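Vevlow cell, notebook entry, November
Entered by: Nanna Ravn. Present: Preben Hallgrímsson, Anselmo Soler (until 11:30)

Reason for work
Run 2337 stopped on a tracking fault of the right arm. Restart was refused twice.

Findings
Controller log shows the fault at joint five only. Cable at the wrist had been tied too short at the last service (sheet 1089, D. Frandsen informed). Outer jacket rubbed over about 30 mm; conductors sound on test.

Work carried out
1. Both arms stopped and locked out at the cabinet.
2. Tie removed, jacket sleeved, cable refitted with a longer loop.
3. Wrist cap screws checked. One was slack and has been tightened.
4. Gripper zero set again, right arm only. The left was within limits and was left alone.
5. Arms brought back over the table at reduced speed, objects left in place. 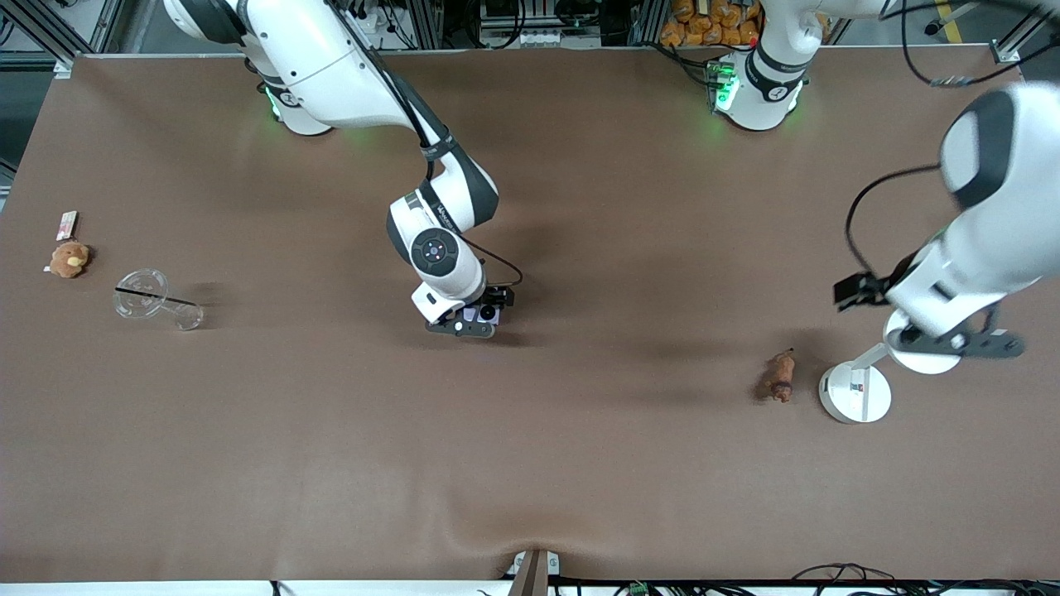 6. Forty slow cycles of joint five, no fault recorded.

Outstanding
The table covering is rippled at the near edge, by the small white bracket. To be relaid before the table height is taught again. Cables on the floor at the front right are to be tied up; P. Hallgrímsson to arrange.
Spare sleeve to be ordered from Riis.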